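Section 4. Desk and Table Tidying: Setting Up a Chore Trial

Clostari Household Task Guide
Issued April 9, 2021

4.1 Scope

This section explains how to prepare and run a tidying chore with the Batex control package. The package can complete certain simple chores when the objects are known and the table is clear. It is not approved for unattended use in a home or on a shop floor. Glass, liquids, and blades are outside the scope of this guide.

4.2 Before You Begin

1. Confirm that the task file and the object list carry the same version number.

2. Load the room model. The Zillham room is the default for first trials.

3. Set the speed limit to 100 millimeters per second. Higher settings are locked until 12 trials in a row have been completed without a stop.

CAUTION: Do not carry a speed setting over from simulation to a physical arm. Enter it again by hand and have a second operator check it.

4.3 Running the Chore

1. Select "Clear Table" from the chore menu.

2. Choose one object only. Trials with several objects are covered in Section 6.

3. Start the trial and watch the approach. If the fingers touch the object before the grip command appears in the log, press Stop and repeat Step 2.

4. Allow up to 145 seconds for the full cycle. A trial that runs longer is recorded as a failure, even if the object is later put away.

NOTE: Thin-walled and open-mesh items remain difficult. The Głowacki test series covered 2,720 simulated trials, and mesh items accounted for the largest share of missed grips. A person can still clear a desk much faster – operators should plan their sessions accordingly.

5. Save the log before closing the room model. Unsaved logs cannot be recovered.

4.4 Starting Position for the Mesh Cup

Place the cup upright on the table, with the arm to one side of it. The gripper should point downward beside the cup and hold nothing. Keep the rest of the tabletop bare.

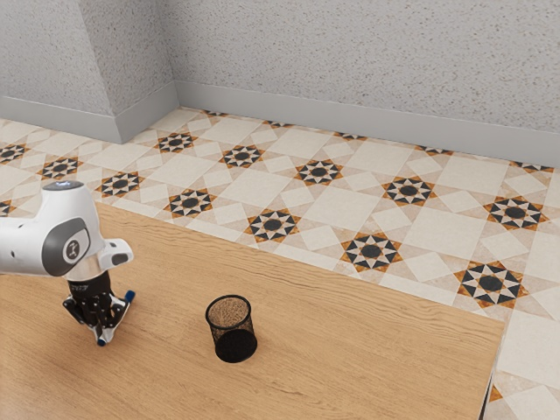

4.5 After the Trial

1. Return the arm to its home position.

2. Enter the result as Complete, Partial, or Failed. Do not leave the field blank.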